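Filed under: Rental Turnover / Walkthroughs
3 min read

Kestow cottage, walkthrough before the September guests. Done Sunday, started 7 am, Leonie Grabner with me for the upstairs. Comments as I went, sorry for the shorthand.

ENTRY AND STAIRS
Front door lock: OK. Sticks a little, needs graphite.
Handrail: FAIL. Lower bracket loose, two screws gone. Wendelin Mösli has the long ones.
Stair treads: OK
Rug at bottom: no grip underneath. Rolled it up, put it in the closet. Leave it there.

ALARMS
Smoke, upstairs hall: OK, tested
Smoke, downstairs: chirping, new battery in, OK now
CO by the boiler: past its date. REPLACE before anyone sleeps here. Not a "next month" thing.
Extinguisher: needle in green, pin in. Tag unreadable, get a new one.

KITCHEN
Stove knobs: back left turns without pushing in. Call Zürcher.
Outlet by sink: trips on test, resets fine
Under sink: drain cleaner was on the botom shelf, moved up high. Guests bring kids!
Hot tap: 54 C at the kitchen, too hot for my liking. Turn down and recheck.

DINING TABLE
Legs tight, no wobble. Cloth hem checked for trip hazard. Glass and cups get checked for chips and cracks, every piece, rim and base. Anything chipped goes in the bin, no "still good for pencils".

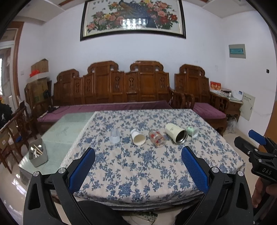 Dining table, blue flowered cloth, cups and the glass jar.

Chairs: 6, one with a split rung. Tagged, moved to shed.
Lamp cord: OK, keep it behind the sideboard.

UPSTAIRS
Window stops: both bedrooms OK. Bathroom one missing, ask Aurelia Auer if there's a spare.
Bunk ladder: hooks OK
Space heater: took it out. Frayed at the plug.
Tub mat: moldy, new one needed

OUTSIDE
Porch light out. Step 2 has a soft board, poked it with a screwdriver and it went in easy. Rope it off untill fixed.
Grill hose: soap test, no bubbles.

STILL OPEN
CO alarm, handrail, stove knob, hot water, window stop, tub mat, porch step and light. Handrail and CO alarm first. Leonie has the keys.

Recent in Walkthroughs
- Winter shutoff list, Urkari cabin
- When to replace a CO alarm
- Deck boards: poke test and what to do next
- Guest binder, emergency page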